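## Folding notes, part 3: the shirt

Okay, shirts! I get more questions about these than about towels and pants put together, so I'm giving them 30 minutes. Start with the thing in a heap, the way it comes out of the basket. Find the near edge, take it in both hands, and only then worry about the sleeves and collar. Any big flat surface will do - mine has a net across it.
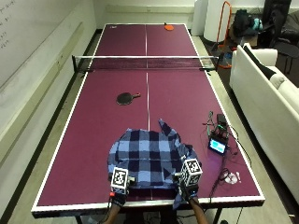

*Fig. 12. Plaid shirt, still bunched, both hands on the near edge.*

Next, spread it face down and smooth from the middle out. Sleeves go in, then the sides, then fold up from the hem. Viola Parisi does the sleeves last and hers look great, so try both. For next time, bring a shirt with buttons (do up the top one first).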